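Keeping a two-arm cell in order

Bench notes from the earphone rig at Jarnness

The cell known at Jarnness as Nimri takes up one bench by the loading door. It has two arms on a shared rail, a white floor, three printed walls and one job: wired earphones go from the floor into a small plastic drawer unit. The job is simple to describe and hard on the equipment. Cables snag, drawers shift, and a gripper that is slightly out of true will show it here long before it would show it on blocks or cups.

Nimri was assembled in July from parts bought through Trendby. The enclosure is aluminium extrusion, chosen so that a rail can be moved with a hex key and nothing else. Each arm stands on its own black plate on the front rail. The plates are the first thing checked on a Monday, before power goes on. A plate that has crept along the rail will not raise a fault. The arm simply arrives a little to one side of where it should, every time, and the operator spends a morning blaming the software.

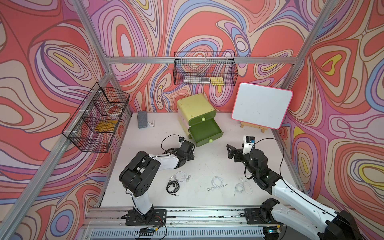 The check itself takes 12 minutes. With both arms parked, each plate is pushed by hand along the rail and then across it. Any movement at all means the screws come out, are cleaned and go back in with fresh thread lock. Nipping up a loose screw without taking it out is not allowed under the shop rules. The old compound crumbles, the screw feels tight, and it is loose again by the end of the week.

Wiring is next. The small boards sit out on the front rail where they can be reached, and the price of that is exposed wire. Each connector is pressed home with a thumb and each run of wire is looked over for flattened insulation. A spare set of leads, cut to length and labelled, is kept with the tools.

Wrist cables

Most of the repair time goes on the cables to the wrist cameras. They have to be long enough for the wrist to turn fully and short enough not to catch on anything standing on the table. Nimri runs them in an open loop over the arm. Tied down closely, they failed at the plug. The loop moves the bend into the middle of the cable, where it does less harm.

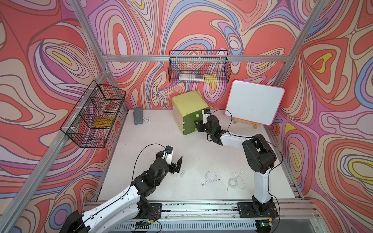 A cable is changed after 1,000 cycles whether or not it has given trouble. The new one is fitted with the arm straight, then the wrist is turned slowly by hand to both ends of its travel. If the cable pulls taut at either end, the slack is wrong and the clip is moved. Only then is the arm powered, at low speed, for two full reaches to the drawers.

After any cable change the camera bracket is checked as well. It is easily knocked during the work, and a small tilt at the bracket is a large error at the fingertips. The test is plain enough: close the gripper on a steel pin, take a picture, and compare it with the one stored from the last good set-up.

Setting the reach

The drawer unit is the reference for both arms. Its place on the floor is set with a card template, which is taken away before the run. The arms are then brought in one at a time, left first, until each gripper stands to its own side of the unit with clearance from the front. Both positions are saved. The second arm is never moved in until the first has been stopped and its position read back.

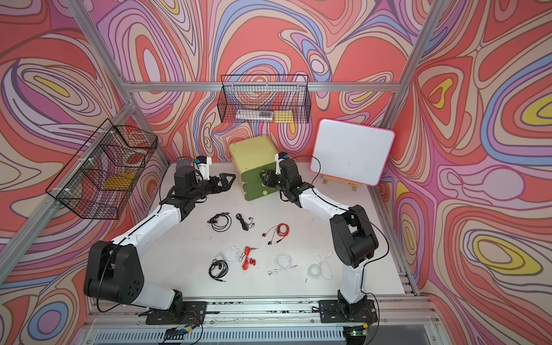 Running the drawers

The pull on a drawer is light, and the temptation is to set the grip force high and forget it. Too much force drags the whole unit across the floor and the saved positions are lost. The figure in use is 29 on the controller's own scale, found by starting low and going up until the knob stopped slipping.

Cable left hanging over a drawer front is the usual cause of a stopped run. The drawer will not close on it, the motor current climbs, and the controller drops out. The remedy is to open the gripper, back the arm off along the line it came in on, and clear the cable by hand with the power off. Undico, the logging program, records the stop and the joint positions, and these are read before the restart. Three stops on the same drawer mean the template goes back down.

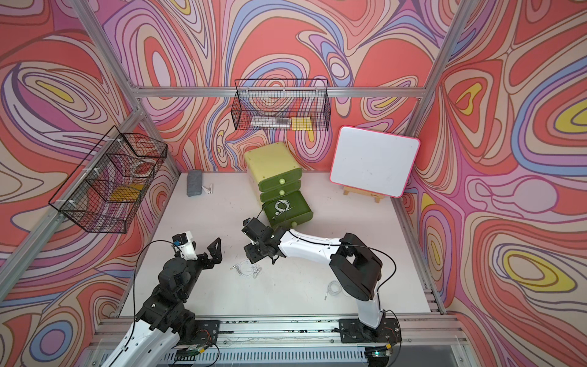 Nimri with the bottom drawer part open and a white earphone cable over its front.

At the end of the day the arms are parked, the rail is brushed and the belt is wiped with a dry cloth. Oil is kept off it. The cycle count goes on the sheet by the door, with the initials of whoever last had a screwdriver in the cell.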